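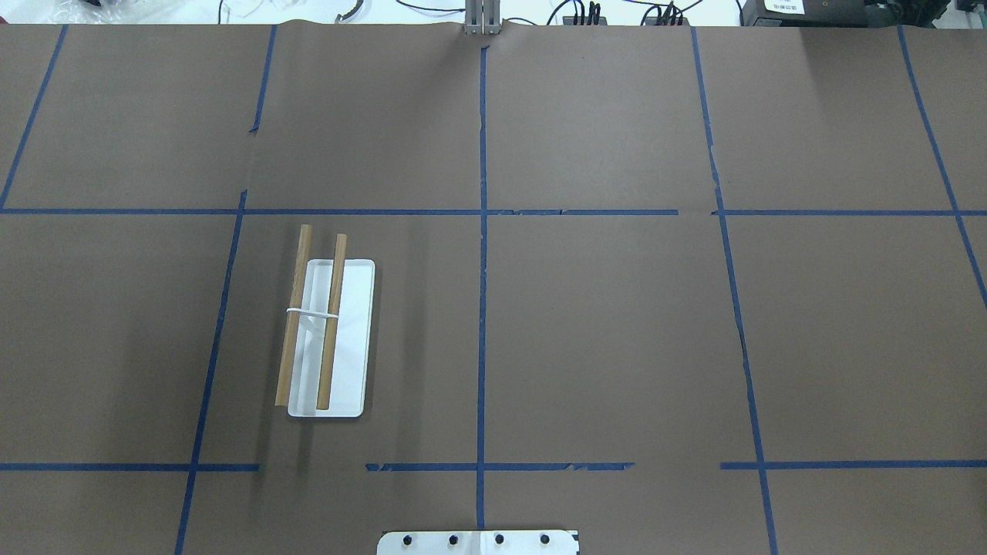

Blue tape grid on the craft table, keep it or lose it?

wragg241
I covered the big table in kraft paper and taped it off into cells with blue painter's tape. One kind of thing per cell: sticks in one, beads in another, and so on. My problem is the tape edges. Mine tear when I pull them off the roll and the lines don't meet up. Do I redo it or live with it?

Clastier
Live with it. It's a sorting table. I've had one since April and my lines are worse than yours.

hovton_8
I'd redo it. Small gaps don't matter much, but a torn edge is where the tape starts lifting, and then your sleeve catches it. Cut it with scissors, run each strip the full length in one go, and press down hard where two strips cross.
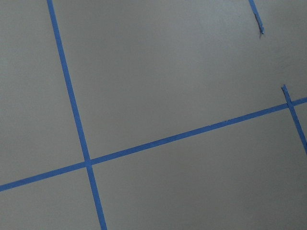
Do the long ones first, then the ones going across. Don't piece short bits together.

Clastier
That's a lot of work for paper you'll throw out in 2 months.

hovton_8
Mine lasted longer than that. Depends how you treat it.

lindavville568
Skip the tape and draw the lines with a marker. Paper wrinkles anyway.

wragg241
Tried marker on the last sheet and it bled through to the table, so no. I'll redo the two lines going across and leave the rest. Does anyone bother taping down the fold at the back?

Clastier
No.

hovton_8
Yes, every time.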